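Is the Warberg print show worth a two-hour drive with my mother?

Posted by MapleAndThread, Tuesday, March 10, 2020

Hello everyone! My mother has loved etchings and lithographs ever since she took a night class years ago, and I'd like to take her to the traveling print exhibition at the Warberg before it moves on. We'd be coming from Plurness, so it's a good long haul for us, and she tires easily these days (she walks fine, she just needs to sit down every so often). The website says there are 360 works on two floors, which sounds wonderful and also like an awful lot. Has anyone been? Are there benches? And do we need to buy tickets ahead, or can we just show up? I'd also love to know if the catalog is any good, as she'd probably rather have that than lunch.

inkstained_lou

Oh, please do go, I think she'll be thrilled! I went with my sister on a weekday morning and we had whole rooms practically to ourselves. We bought our tickets at the desk with no trouble, though I've heard weekends are a different story, so I'd book if that's when you're coming.

There are benches in most of the rooms upstairs and only a couple downstairs, so I would start at the bottom while she's fresh and then take the elevator up. The early etchings are all on the lower floor and they're small, so you do end up standing close and peering at them for quite a while. If she has reading glasses, bring them!
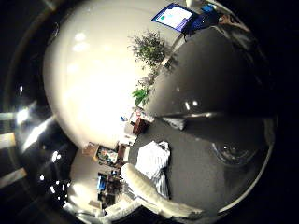

The upstairs rooms are mostly the big color lithographs, and you can enjoy those perfectly well sitting down, which my sister and I did for longer than I'd care to admit. We took close to three hours altogether, with a coffee break in the middle. Your ticket lets you back in the same day, so don't feel you have to see everything in one go.

As for the catalog, I bought it and I'm glad I did. The plates are lovely, but it's heavy, so leave it for the end of your visit.

vumness_gary

Parking is the real problem. Use the lot behind the Akande building and walk over, it's 2 minutes. Didn't buy the catalog.

PrairieDot

I haven't made it to this one yet, but I did see it when it stopped in Vumness last August, and the lighting on the etchings was kept quite low, so lou's advice about the glasses is very good. Do call ahead and ask about a folding stool, too. They lent my aunt one in Vumness and she carried it from room to room as happy as could be. I hope you and your mother have a lovely day of it!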